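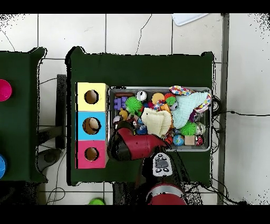
Elisa Melis wants to know why we still do the whole setup by hand every time the toy cell gets moved, when the arm has a perfectly good stored position it could go back to. Fair question, and she's had to stand there holding the torch more often than anyone, so she deserves a proper reply in the newsletter instead of my usual grunt across the room.

The short version is that the arm remembers where it was, and has no idea where the table is. Those are two very different things! We nudged the green table while sweeping in October, only by a couple of fingers' width, and spent the whole of the next morning wondering why the gripper kept closing on the rim of the tray. The arm was going exactly where we'd told it to. The tray had moved and we hadn't thought to tell it (my fault, I had the broom).

So this is how I do it now, and I'd be very glad if everyone else did the same. Table first. Push it up to the floor marks and lean on it a bit to see whether it rocks. Then the tray goes on, and then the coloured box with the holes, close to the tray but with enough room for the gripper to come down between them. I run the arm to its start point at slow speed, 40 on the dial, and watch the wrist the whole way down with one hand near the stop. If it comes to rest over the toys and I'm happy with the gap, I save it. If I'm not happy I move the table and leave the arm alone. Primo does it the other way round and we've agreed to disagree, though I notice his mornings are longer than mine.

The gripper fingers are the other thing. They pick up fluff from the knitted and plush toys, and fluffy fingers let go of smooth balls at the worst possible moment. I wipe them with a barely damp cloth before the first run and again at lunch. The pads themselves get changed after 300 picks, and would you please write it in the book when you do it, because I found two changes last week with no initials next to them and had to ask round the whole building. The new pads are from Stasley and they're a touch thicker than the old Zorex ones, so the closing width needs opening up by 2 mm or you'll squash the softer things. There are four sets left in the drawer under the kettle.

Cables! Check they're lying slack behind the tray before you start and have another look when the arm has been through its full reach once. I've ordered some proper clips from Barkix, which should be with us by 30th October if the post behaves.

Elisa also asked whether the tray ought to be tidied between runs. No, please leave it in a muddle. A heap of toys is what we're trying to get the thing to cope with, and when somebody kindly lines them all up by size I have to go and mix them up again. Do pull out anything that has worked its way right under the cloth, though, and check that the balls haven't rolled up against the rim where the fingers can't get round them.

I've put the setup notes in the blue folder next to the controller. Primo has added a page of his own at the back, and it's worth reading for the bit about the wrist bolts, which want a quick check with the small hex key every time we move the base.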